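How to Try a Laundry Chore with Two Hand-Held Grippers

People ask me all the time whether a robot can fold their laundry yet, and my answer is always the same: pick up a pair of grippers and try it yourself for an afternoon! You'll learn more than any promo video will tell you, and you'll have a lot more sympathy for the machine.

1. Choose one soft thing with long sleeves. Towels are too easy, and they'll give you a rosy picture. Put it on a bed with a plain sheet, in a color that stands out from the cloth.

2. Drop it in a heap. Don't cheat and lay it flat first (I did this for most of July, and Mulugeta Moges finally had to tell me to stop).

3. Take a gripper in each hand and find two edges to hold. Go slowly. Pinch only as much cloth as the tips can take, then pull gently until the creases point back toward your grip.

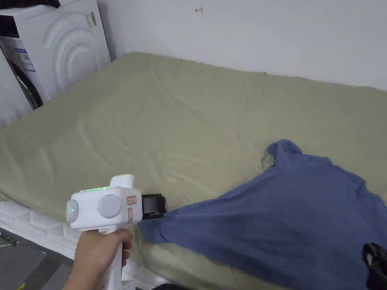
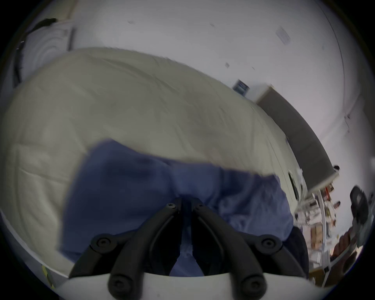 Blue cloth on the bed, all four times. 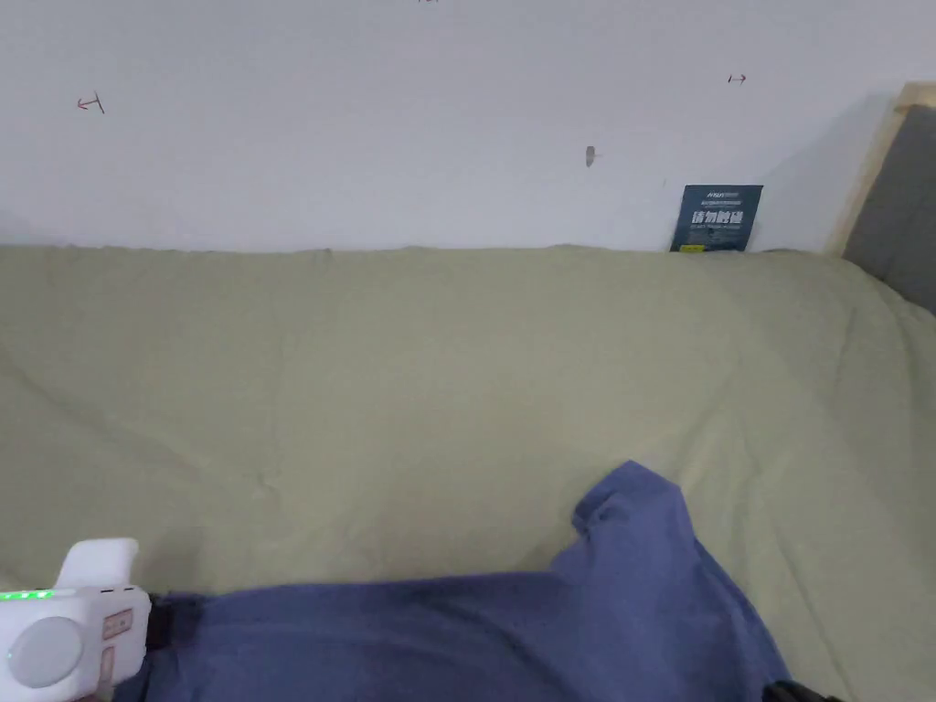
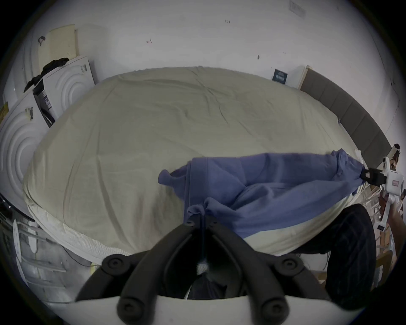 4. Once you have two good corners, bring them together, lower the cloth, and let go of one side at a time. If a sleeve ends up underneath, start over from the heap and count it as a miss.

5. Write down every try. Our notebook for the Dilo project is up to 3,881 lines now, and the misses have been far more useful to us than the clean folds.

So, can machines do it yet? Sometimes, with a shirt they've met before and a patient person close by. Finding a corner in a heap is still the hard part, and a person without fingertips struggles with it too. Give yourself 24 tries before you decide anything, and if you get to 200, please write and tell me how the sleeves went. Kirsty Jardine and I are still arguing over whether to start with the left one.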